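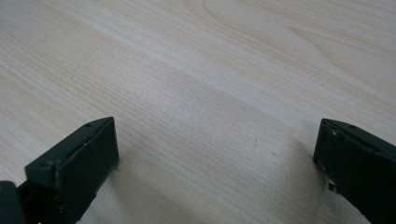

PRESS RELEASE - for use straight away

**Students' hand-held gripper project goes into its second term, and the club wants more people to have a go**

Students at Plillent College's robotics club are opening up their gripper project to other schools this November. Six teams so far. Room for more, if they get in touch soon.

The project is called Parus. It began as an after-hours thing on one bench and has since taken over most of the club's time. The idea is simple enough to say and a pain to do: students carry a two-fingered gripper by hand, pick things up with it, put them down again, and record the lot. The recordings are then used to teach a robot arm the same small jobs. No arm needed while recording, so a student can get going with a table and a bit of patience.

So far the club has 900 recordings it is happy to keep. A fair few more got thrown out. Too fast, mostly. Or somebody talking to a friend and waving the gripper about at the same time.

**What the students do**

Each team takes one table job and sticks with it for the term. Current jobs:

- putting pegs back in a tin
- folding a tea towel in half, then half again
- sorting spoons from forks
- stacking plastic cups
- closing the lid on a lunch box
- turning a card face up (much the hardest, ask anyone on that team)

Every team writes its own start and finish rules before recording anything. Where the gripper begins. What counts as done. What counts as a dropped one. The cup team rewrote theirs four times and have now got it down to half a page, which the other teams have nicked.

Sessions run after lessons until 6pm. Pairs work best: one on the gripper, one keeping the log, then swap. The log is still on paper. There was a plan for a spreadsheet on a tablet but the paper one kept being the one that was right.

**What has been hard**

Quite a lot. Students new to the gripper treat it like their own hand and it isn't one. It has two fingers and no wrist except yours. Small flat things are hard to get hold of on a hard table top, and the card team spent the best part of three weeks on approach angle alone. They now slide the card to the table edge first. Some in the club think this is cheating. The rules don't say so, and the card team wrote the rules.

Light was the other one. Recordings made near the window late in the afternoon came out very differently from the ones made in the morning, and the first model trained on the mix was poor. Students now note the time and which blinds are down. The second model was better at pegs and no better at anything else. Work goes on.

Calibration sheets were printed at the wrong scale at the start of term, so a whole batch had to be done again. Check your printer settings.

**From the club**

"We thought the robot would be the intresting bit and it's the recording," the club said in a statement agreed by all the teams. "You find out how many little things you do when you pick up a spoon. You tilt it, you nudge it, you wait. None of that is in the instructions until you write it down."

The college added: "It's noisy, it runs late, and students who had never stayed for a club before are staying for this one. We'd like to see other schools doing it alongside us so that there is somebody to compare notes with."

**Support**

Workshop time and spare parts have come from Štefanec, a small engineering firm near the college, which also lets students use its bench drill under supervision. Destitz, who make storage and shelving for schools, have given boxes and a lockable cupboard. Both have said they'll carry on into next year.

The club is not asking for money in this release. It could do with spare tea towels, old cutlery (matching or not, preferably not) and lunch boxes with the lids still on.

**The open afternoon**

The club will hold an open afternoon at the college in November. Doors at 2pm, finish at 5pm. There are 50 places. Visitors can try a gripper, sit in on a recording run and look through the logs. The club will also run the trained arm on the peg job, live, with no promise that it will behave.

On the best run to date the arm finished the peg job 84 times out of a hundred tries. This was with the pegs laid out neatly. Tipped out in a heap the figure is a good deal worse, and the team will be showing both.

Families welcome. Under-12s need an adult with them. There's step-free entry from the car park side, and parking is tight, so please share lifts or take the bus if you can. Tea and squash, maybe cake, depends who's baking.

**Schools wanting to join**

A school or youth club joining Parus needs:

- a teacher or leader who can stay for the sessions
- at least one table that can be left set up between sessions
- a cupboard that locks
- students aged 12 and up, no coding needed to begin with

The club will lend a gripper for one term and send over the log sheets, the rules templates and a short guide written by the students. The guide is on its third version. Page four still has a diagram the wrong way round, a corrected page will be sent out seperately.

Schools keep their own recordings and decide whether to share them. Faces and names are kept out: the rule is hands and table only, and anything that breaks it is deleted the same day.

Priority goes to schools that have not run a robotics club before. Those that miss out this time go on the list for the spring.

**Notes for editors**

Parus is the name of the student project and should be written with a capital P only, not all capitals. Plillent College is the host. Please don't describe the gripper as a robot, the students will write in.

Interviews with students can be arranged through the college office and need a day's notice for permission forms. Filming is fine during the open afternoon, but let the office know first, and no lamps on the recording tables please.

Contact: the Parus desk, Plillent College office. Phones are answered from 9am to 4pm in term time.

ENDS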